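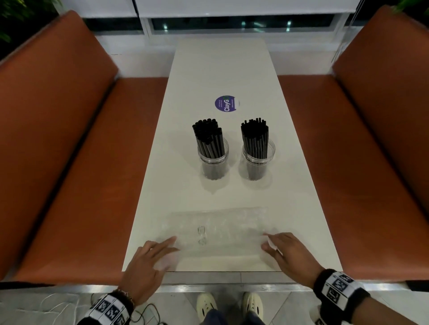
Attachment 1: booth table, flat bag task, both wristbands on.

Ticket: wrist tracking drops out when smoothing clear bags
Project: Tavilix table tasks
Site: Hokby café
Opened by: Hjørdis Eide
Opened: September 23, 2020
Status: fixed, left open for one more check

Hello all, and sorry in advance for the length of this one, I wanted to get it down while it was still fresh in my head!

We've been recording the "flatten the bag" examples at the booth tables, and the hand positions we get out at the other end have been going astray. Of the 265 takes in the batch, 108 have at least one stretch where the left wrist jumps sideways and then comes back again. The right one behaves itself nearly all the time, bless it. Jar and straw takes from the same tables are fine, so I don't think it's the room.

What I tried, in order:

1. Restarted the recorder and loaded the calibration again. No change at all.

2. Swapped the left and right bands over. The jumps stayed with the left wrist, so the bands themselves are off the hook (I was rather hoping for a duff band, as we have spares).

3. Had the blinds up and then down for ten takes each. Slightly better with them down, but I wouldn't swear to it.

4. Went through the bad takes slowly on the Saxena viewer. This was the useful one. In nearly all of them the left band had turned on the wrist, and the tracker was left with one square and a sliver of another to go on. A bracelet worn above the band seems to make it worse, as the band gets nudged round when the fingers spread.

5. Took the bracelet off, did the band up one notch tighter and recorded 20 takes. No jumps in any of them. Put the bracelet back on with the band still tight: two jumps in 20. I'm calling that the cause unless somebody has a better idea.

For now, please could everyone leave bracelets and watches in the tray before starting, and have a look at both bands between takes. Lovely as they are!

Still to do: the 108 takes are marked "hold" and should stay out of the Womell training set until I've been through them. Some only go wrong at the very end and can be trimmed. The clear rings in the bag takes are hard to make out under the plastic too, but I'll open a separate ticket for that.

Hjørdis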